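Clear the Table First

Every Monday I say the same thing at our place in Harnstead and every Monday somebody sighs at me. Clear the table. All of it. Then put back the thing you're working on.
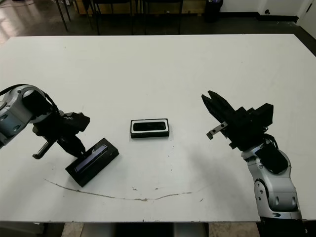

How much should be on a work table at one time?

Two things, maybe three, and whatever you need to work on them. Everything else goes on a shelf or in a drawer or out the door.

I know how that sounds. Renji Kaneko told me it sounds like a dentist's office. Fine. I like my dentist's office, I've never seen her hunt for a mirror under a pile of mail.

My case is mostly about black things. Trays, cases, little frames, lids, chargers. Half of what people own now is black and rectangular and it all looks the same at 8 in the evening. Put a black tray on a dark bench with five other black items and you will lose it. You'll set a mug on it. Put it on a plain white top with space on every side and you see it from the door. You see the rim too, and which way is up, and the crumb in the corner.

White shows dirt, people say. Yes! Good. Wipe it. Mine gets a damp cloth at lunch and another when we lock up, and it takes less time than complaining about it.

Matte, by the way. Don't buy gloss. We had a glossy one from Anport for two years and the window sat in the middle of it all afternoon like a second lamp. Gave it to Olesia Polishchuk, who put it in a basement with no windows and is very happy.

And big. Bigger than you think you need. The argument against a big table is that it fills up, and it does, if you let it. A small one fills up too, only faster, and then you're working on your knees with the parts in your lap. I did that for most of June. My back has opinions.

Where I'll give ground — Marwa El Fassi keeps 20 small boxes along the back edge of hers and never loses anything. Her table is a mess by my rules and she's quicker then me at nearly everything. So some people carry the map in their heads. Most of us don't. I have 63 screws in a jar that say I don't.

Thulani wants a pegboard next. We'll see. Not over the table though, stuff falls.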